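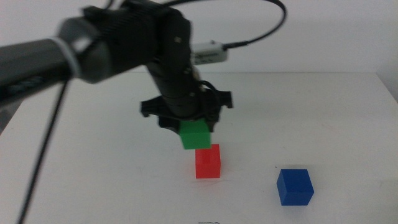 Home Syllabus Handouts Readings Contact

Handout 7: Stacking Blocks
Early Math Materials, Plidska

Stacking is one of the first tasks where a child has to compare two objects by size and position. Use plain cubes for this unit. Two colors are enough, such as red and green, so you can give directions like "green on top of red."

Terms
Base: the block that stays on the table.
Load: the block being placed.
Overhang: any part of the load past the edge of the base.

A load stays up when its center is over the base. With equal cubes, an overhang of less than half the width will hold.

Practice, in pairs, 18 minutes
Build with 2 cubes, then 3. Lower the load straight down. Let go only after the faces touch. Sketch each stack from the side and mark the overhang.

Bring your sketches on 15/11/2022. Read Khurana, chapter 3, before class.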